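Caixa metálica Drukel Ninine

Quem já tentou arrumar uma garagem com caixas de plástico sabe como a história acaba: tampas rachadas, cantos partidos e tudo outra vez no chão. A Ninine é a caixa aberta de que mais gostamos em todo o catálogo, e já a usamos na nossa própria oficina há 3 invernos!

O corpo é em chapa de aço dobrada, com rebordo enrolado para não magoar as mãos (um pormenor que se agradece quando a caixa vai cheia). Aguenta quase 200 kg bem distribuídos e empilha até 4 de altura com os pés Basgate, vendidos à parte. Serve para ferragens, batatas, ferramenta de jardim, lenha miúda, brinquedos do quintal... o que houver.

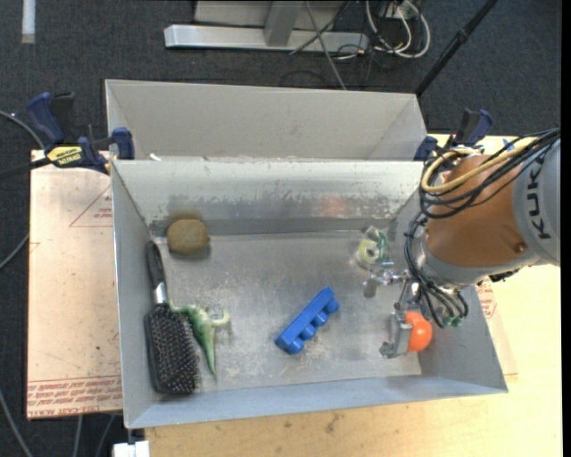 Caixas metálicas cinzentas, uma atrás da outra, com marcas de uso no fundo e na parede de trás.

O acabamento de fábrica é cinzento, mas também a fazemos em verde e em cru, para quem quiser pintar em casa. Com o tempo a chapa ganha riscos e manchas, e nós até achamos que lhe ficam bem. Para limpar basta água morna e um pano; evite palha de aço na zona pintada.

Disponível em 3 tamanhos, todos com a mesma largura, para encaixarem nas estantes Tavares sem calços.

Pés, divisórias e porta-etiquetas: ver Acessórios.
Entregas em Portugal continental e ilhas.

Página atualizada em 11 de janeiro de 2019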